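**Ticket 172: shirts come off the folding table crooked**
Site: Citildale laundry room
Status: open, nearly there!

**Problem**

Button-ups folded on the Cerilus board kept coming out with one shoulder higher than the other. Tees were fine. I love a good stack of shirts, so this one has been bugging me since May.

**Tried so far**

1. Swapped the Cerilus board for the older Aguiar one. Same lean, same side.
2. Folded with no board at all. Better! Still a bit off at the hem, but the shoulders matched on most of them.
3. Turned the shirt so the collar points to the back wall and smoothed from the collar down (I'd been starting at the hem, like a goof). Huge difference.
4. Let each shirt rest 15 minutes after the dryer. No change that I could see, so skip this one and save yourself the wait.

**Notes on the surface**

The marble-pattern top is slick, and a light cotton shirt will slide if you pull one sleeve harder than the other. I think that was half of the trouble. The streaks in the pattern run every which way, so don't line your hem up with them. I did that for two loads and got some very stylish diagonals.

Table as it is now, dark brown top with a shirt on it, collar and all: 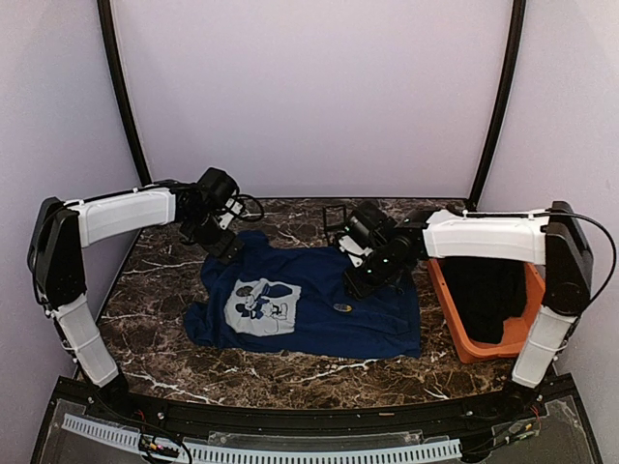 **Next steps**

- Try the collar-first method on the heavy flannels
- Ask Jundidano if they sell a wider board, 2000 series or similar
- Retest the Aguiar board with collar first, then close this if the shoulders stay level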